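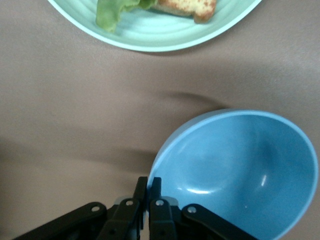
Starov asks if the dishes for a shared breakfast must all match, and how many bowls I should buy for a rented room in Sarkville. I think I have the same question, so I put mine under it.

Asked Wednesday, June 12, 2019
I moved in May and I have a budget of 81 dollars for dishes. I like to mix colors, but my sister says it looks poor. Is it better to buy one boxed set? Also, can stoneware go in the microwave every day?

Answer 1 (190 votes)
Mixing is fine. Keep the sizes close, so the bowls stack well in the cupboard. I bought single pieces at the Walau outlet and paid less than for a box. For the microwave, look under the plate for the mark. If there is no mark, I would not use it every day. Stoneware can become very hot while the food is still cold in the middle.

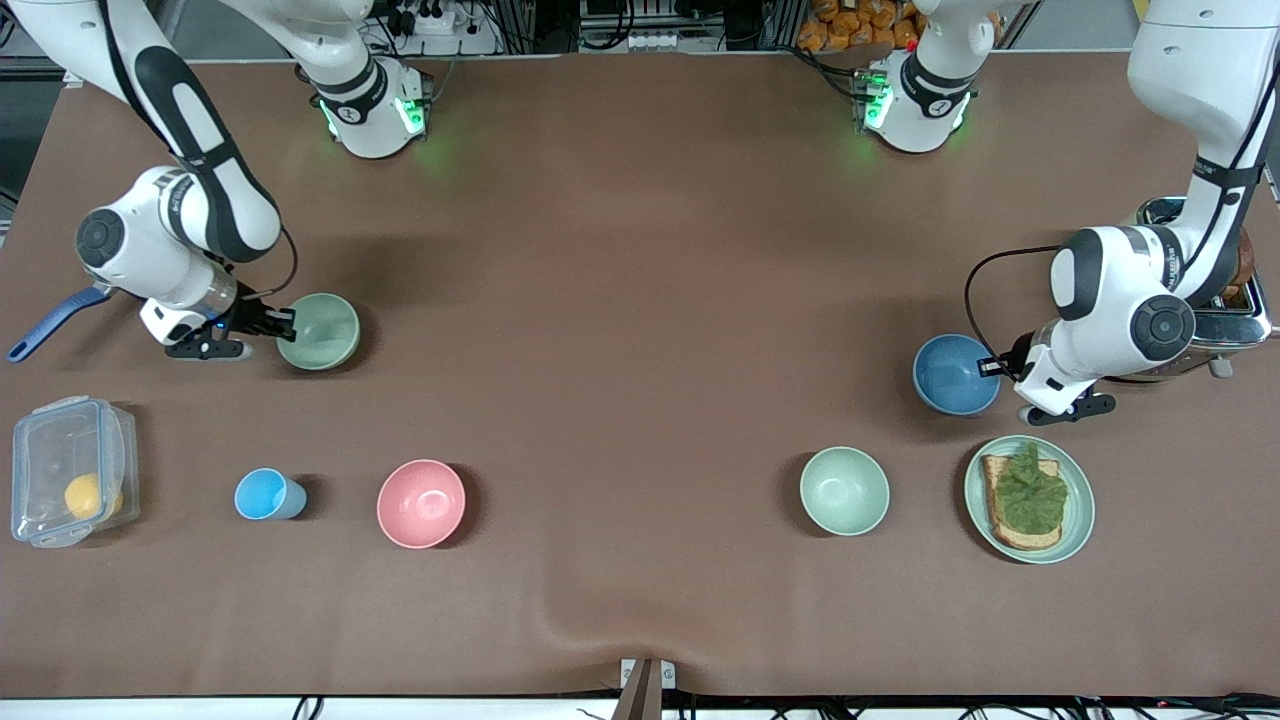

Bowls, a plate and a toaster on a brown table.

Answer 2 (3 votes)
Buy the set. You will break one anyway.

Answer 3
I don't agree with the set. When one piece breaks, the shop often does not sell this color anymore. It happened to me with Abbasi plates, and now I have five of them and one white.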